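About Edby

Edby makes software for robots that have to handle small, fiddly things. We started out with one planner and a rented corner of a workshop in Ulthorpe, and these days we look after four connected tools that cover perception, grasp planning, motion control and the everyday business of recording and replaying demonstrations. People sometimes ask us what kind of robot we sell, and we have to disappoint them a little, as we've never built an arm and don't plan to. What we love is the part in between, where a camera view becomes a decision and a decision becomes a smooth, gentle movement.

Most of our days are spent at a long table with very ordinary hardware on it. Bolts and nuts are wonderful teachers! They're shiny, they throw odd little shadows, and a thin one standing next to a thick one will quickly show you where your depth estimates are weak.

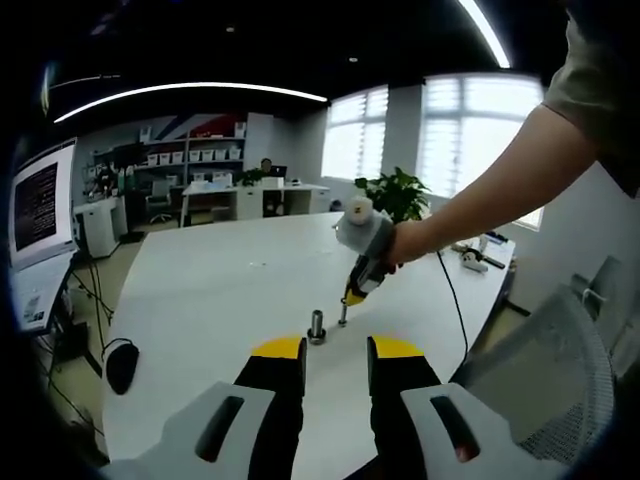
A bolt in its nut, a thin pin, and a screwdriver coming in from the right.

Our perception library is called Povari, and it's the piece our customers usually meet first. It takes in views from the wrist and works out where a part is, which way it stands and how sure it is about both (we care a great deal about that last bit). The current release ships with models for 103 kinds of fasteners, and adding your own takes roughly 100 short demonstrations, all of which can be trimmed and labeled in the same window.

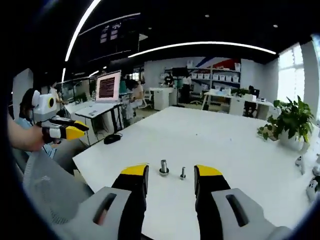 Small parts between open fingertips, with a second handheld gripper at the left.

Dankwa, our planner, came along a couple of years later, after we'd grown tired of watching good perception go to waste on clumsy approach paths. It proposes several ways in, scores them, and keeps the runners-up handy in case the part has shifted. Before any release goes out the door it has to get through 1116 recorded trials, and we read the failures ourselves, usually over coffee and sometimes well past lunch.

There are 11 of us now, still in Ulthorpe, and we all take turns answering support mail, so the person who writes back may well be the one who wrote the code you're asking about. We think that keeps us careful, and we do enjoy the letters.
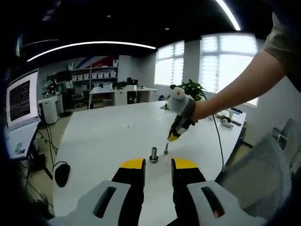

Can I use Dankwa without Povari?
Dankwa accepts part poses from any perception system that can send a position, an orientation and a confidence value, and the setup guide walks you through connecting your own.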